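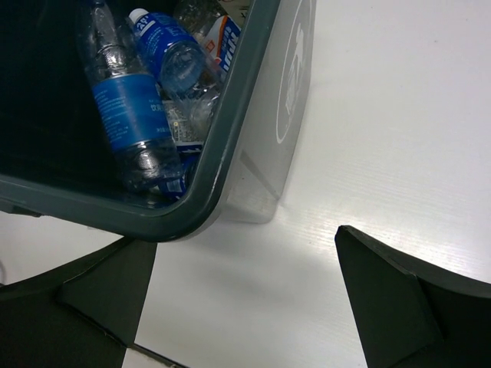 회색 수거함과 안에 담긴 투명 생수병

오튼 하우스 입주자 회의록
일자: 11/04/2024
장소: 1층 라나싱헤실
진행: 알피 고슬링
기록: 치부조르 아노지에

1. 지난 회의록 확인
지난 회의록은 수정 없이 승인되었다. 옥상 출입문 경첩 교체는 끝났고, 3층 복도 난간 도색은 아직 남아 있다. 도색은 창문 작업이 끝난 뒤 같은 업체에 맡길 수 있는지 알아보기로 했다.

2. 창문 틈새 점검 결과
아노지에가 건물 전체 창문 45개의 점검 결과를 보고했다. 이 가운데 20개에서 실란트가 갈라지거나 창틀에서 떨어진 것이 확인되었다. 대부분 북쪽 면이며, 4층 계단참 창은 손가락이 들어갈 만큼 벌어져 있다. 같은 창의 아래쪽 석고보드에 물 얼룩이 있어 외부 실란트를 먼저 보수하고 내부는 마른 다음에 손보기로 했다.
2층 세대에서 창문 잠금장치가 헐겁다는 의견이 있었다. 나사를 조여도 다시 풀린다고 하여 부품을 교체 목록에 올렸다. 문풍지는 세대별로 상태가 달라 이번 공용 작업에 넣지 않는다.

3. 견적
플루드게이트에서 두 가지 견적을 받았다.
전체 창문 외부 실란트 교체: 2,000파운드
불량 창문만 교체: 877파운드
두 금액 모두 기존 실란트 제거와 사다리 작업비를 포함한다. 4층 계단참 석고보드 보수는 포함되지 않는다.
고슬링은 남쪽 창이 아직 쓸 만하므로 불량 창문만 먼저 하자고 제안했다. 1층 세대에서는 몇 년 안에 나머지도 해야 할 텐데 업체를 두 번 부르면 비용이 더 들지 않겠느냐고 물었다. 플루드게이트에 나머지 창문을 나중에 따로 할 때의 금액을 서면으로 요청하기로 했다. 표결 결과 불량 창문만 교체하는 안이 찬성 여섯, 반대 둘로 통과되었다.

4. 자재
업체는 지시코 외장용 실란트 흰색을 쓰겠다고 했다. 창틀이 미색이어서 색이 튈 수 있다는 지적이 나왔고, 미색 제품이 있는지 문의하기로 했다. 없으면 흰색으로 진행한다.
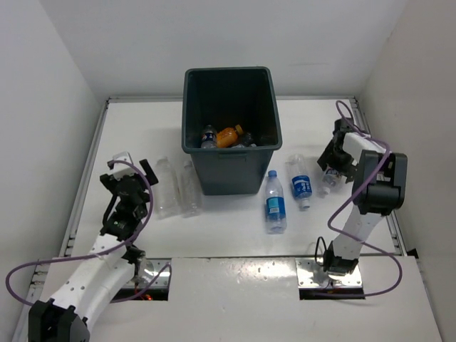 실란트를 바른 날 창문을 열어도 됩니까?
바른 뒤 하루 동안은 창문을 닫아 두고, 그다음 날부터 평소처럼 여닫으면 됩니다.

5. 작업 일정과 세대 협조 사항
작업은 이틀로 잡되 비가 오면 미룬다. 날짜는 업체와 확정하는 대로 현관 게시판에 붙인다.
해당 세대는 전날까지 바깥 창턱의 화분과 빨래 건조대를 안으로 들여놓는다. 북쪽 벽 옆에 세워 둔 자전거도 옮겨야 한다. 실내 출입은 필요 없으나 잠금장치를 교체할 2층 세대는 오전에 문을 열어 줄 사람이 있어야 한다.

6. 기타
계단실 환풍구에서 소음이 난다는 건의가 있었다. 덮개가 느슨한 것인지 모터 문제인지 아노지에가 먼저 살펴본다.
지하 창고 제습기 필터는 고슬링이 교체한다.
보수한 창문은 내년 5월에 다시 점검한다.

담당
플루드게이트 계약, 잔여 창문 금액 요청: 고슬링
실란트 색상 문의, 잠금장치 부품 주문: 아노지에
석고보드 보수 견적: 아노지에

다음 회의 날짜는 창문 작업이 끝난 뒤 공지한다.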